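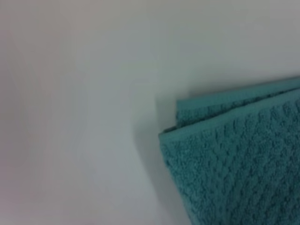 Sadao Ebihara reckons it takes a person one afternoon to get the hang of folding a towel with somebody else's hands, and a good deal longer to stop swearing at it. The hands in this case belong to a robot, and he has been steering one by remote control at the Pelach laundry works since the spring.

Pelach, which washes for hotels and a few care homes, has brought in the software firm Skilover to see if folding can be taught by showing. An operator sits at a desk with a pair of hand grips, moves them, and the arms on the folding table do the same. Every go is recorded - the movements, the pictures from the small cameras at the wrists, the lot. Later the recordings are used to train the robot to have a try without anyone on the grips.

The count stood at 479 recorded folds on 19/06/2023. Target for the first stage is 710. Towels first, then pillowcases, sheets not before December and maybe not then. 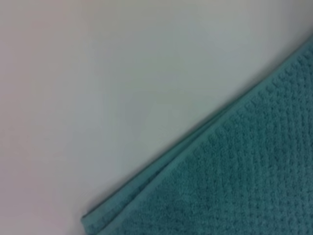
Photo: Skilover / Pelach

Terry is harder than it sounds. It gives when you pinch it, and the hem is a different thickness from the rest, so a grip that works on the border can slip on the pile a hand's width further in. From the wrist camera the operator often has only a corner and a bit of edge to go on. Ebihara says he steers by the hem and lets the rest follow.

"You learn to wait," he said. "At home I'd fold it without looking. On the grips I go in, stop, check both layers are there, then close. If I rush, it picks up the top one and leaves the bottom one where it was."

Rushed goes are kept too. Skilover marks them as failed but doesn't bin them, and operators are asked to carry on and put the towel right where they can instead of starting again. The firm wants the robot to see how a person gets out of a mess. Operators were told early on to tidy up first and only then press record, which had to be un-told a few weeks later. A batch of 102 folds from that time has been set aside, all of them a bit too perfect to be much use.

There was a trial before this with the older way of doing it, where you take hold of the arm itself and push it through the job. Fine for one arm. With two it meant a pair of people leaning over the same table, and their sleeves kept getting in the camera view. The grips came in after that, made by Plundent, and the hand-guiding is now only used for setting the start position.

Shifts on the grips are kept short, 23 minutes and then a break. Wrists get sore, and the folds get sloppy before the operator notices they have. Staff from the folding line take turns and are paid thier normal rate for it. Several have asked what happens to the line if the thing works. Pelach says no jobs are tied to the trial and that it will talk to staff before any second stage - no date given for either.

As for the robot on its own, early days. It has had a few tries at a single fold in half. Skilover would not give a success rate and said it would rather wait untill the first stage is in. Speed is nowhere near a person's and isn't being measured yet.

A second table is due at the Koyama site, same set-up, same grips, different towels. The idea is to find out if what was learned on one lot carries over to another with a different weave. Operators there start training next month, and Ebihara is going over for the first week to show them.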